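Reading time: 2 min

Dear all,

I write about the shared supper in April, which falls inside Ramadan this year. Fadwa Shawky asked on Wednesday what we still need to settle, and I prefer to answer on the list so that everybody has the same information. Her message is quoted further down.

First, the room. Vimholm has confirmed the large hall with the wooden floor. We may enter from 3 in the afternoon. Please bring indoor shoes or thick socks, as the owners had the boards oiled in winter and they are strict on this point.
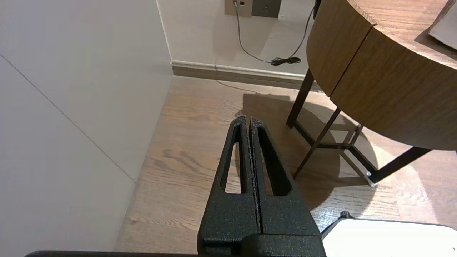 Memosum Neighbourhood Kitchen, Supper Team

Now the quoted message, and my answers under each part.

> Mohcine, last year the soup was finished before the second
> table was served. Can we cook more this time? And who
> is buying the dates?

Yes, we will cook more. I propose two big pots of lentil soup, one of them without celery, and a smaller pot of harira for those who asked for it. Brorkeo will deliver the dates, the lentils and the flour together, and I have already paid the deposit. The bread we bake ourselves. If you can take a batch of dough home the evening before, write to me privately and tell me how much space you have in your fridge.

> Also the butter. I think it should stand on every table
> from the start, people were walking to the kitchen with
> their bread in the hand.

I agree with this. One block for each table, and a knife beside it. The paper napkins with the pressed pattern are enough for all the tables, so please do not buy others.

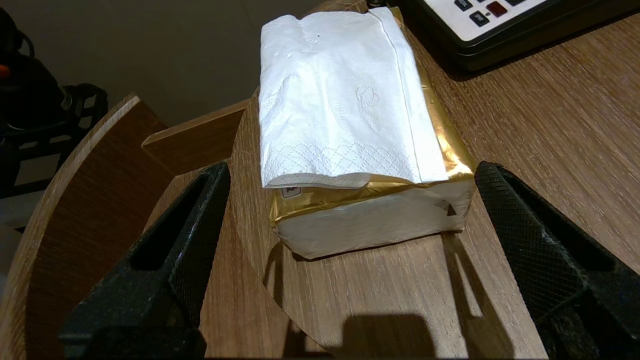
A block in gold foil, perhaps butter, with a white napkin on top.

> Last thing, the money. Is it still 2 euros per person?

It is still 2 euros, and children do not pay. We have 300 euros in the box from the autumn market, and I would like to keep a part of it for the new oven trays. At this moment 57 persons have put their name on the list. If your plans have changed, please remove your name soon, even if you are sorry to do it. I must give the final number to Brorkeo.

For the breaking of the fast, we will have water and dates on the tables well before sunset, and the soup comes after the prayer. Guests who are not fasting are asked to wait with the others. Last year this went very well and I thank you for your patience.
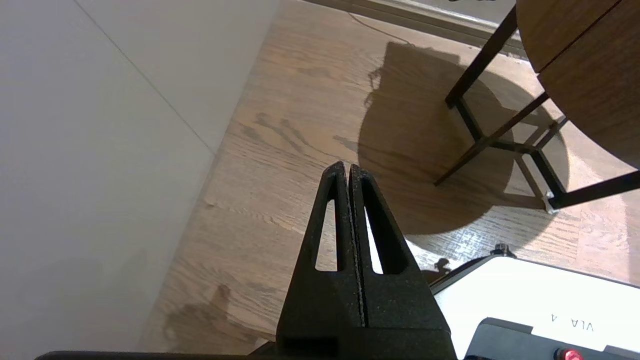

What is still open

- Two persons for washing up after the meal. Fadwa has offered to dry.
- A car for the pots, going back to my street in the evening.
- A long ladle. Ours has a loose handle.

Please answer to the list and keep the subject line as it is.

With kind greetings,
Mohcine Fahmy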